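Solheim tenants get shared kitchen back after August leak

The shared kitchen on the ground floor of the Solheim housing block has reopened, and residents can book it again from this week. It had been closed since August, when a pipe behind the sink gave way overnight and water got under the floor.

Betow, the company that manages the building, says the repairs are finished apart from some painting in the hallway. The old floor has been taken up and replaced, the pipes along the back wall are new, and the wall outlets have been checked and signed off by an electrician.
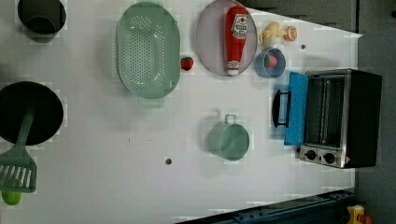 Kerstin Åberg
November 2024

The kitchen is used mostly by people in the smaller apartments, which have two burners and no oven. Before the leak it was booked most evenings for family dinners, birthday parties and a weekly soup night. The soup night moved to the laundry building while the work went on, and the organizers say it will stay there until the new year, as the posters have already been printed.

Roald Løken, who manages the block for Betow, said the job took longer than planned. The first contractor expected to dry out the floor and leave it in place. When the boards were lifted, the layer underneath had to come out too, and new material was on back order for most of a month.

"We should have told people sooner that the date had slipped," Løken said. "There was a note on the door, but if you don't walk past that door you didn't see it."

Tenants complained at the time that bookings already paid for were canceled without word on refunds. Betow says all 39 of those bookings have now been refunded. Anyone who has not seen the money should write to the office with the date they had booked.

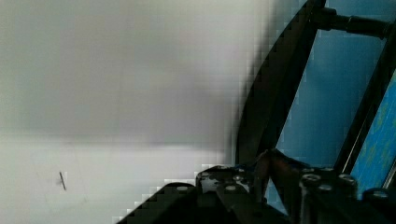 The price of a booking goes up slightly. An evening now costs 300 kroner, and the deposit is unchanged. Daytime use on working days stays free for tenants, as before, but the room has to be reserved. Betow says too many people were turning up at the same time and finding it taken.

Reservations are made through Zuto, the same system used for the laundry rooms and the guest apartment. Tenants who do not use a computer can still sign up on paper at the office, which is open in the mornings. A paper booking is entered in Zuto the same day, so there is one calendar for everybody.

The rules on noise have not changed. Music has to be off by ten, and the door to the courtyard should be kept shut after that. The person who makes the booking is responsible for cleaning and for taking out the trash. Food left in the refrigerator overnight will be thrown away.

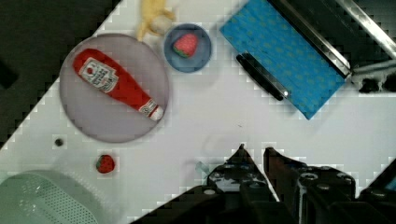

A separate plan to put a new ventilation hood in the kitchen has been put off. A quote from Ziltus came in higher than the budget allowed, and Betow will ask for other offers after the winter. Until then, users are asked to open the window when frying. The smoke alarm is connected to the whole stairwell, and a false alarm means a call-out fee for whoever has the room.

The key is now kept in a code box beside the main entrance. The code is sent out with the booking confirmation and changes after each use. Old keys no longer work and can be handed in at the office.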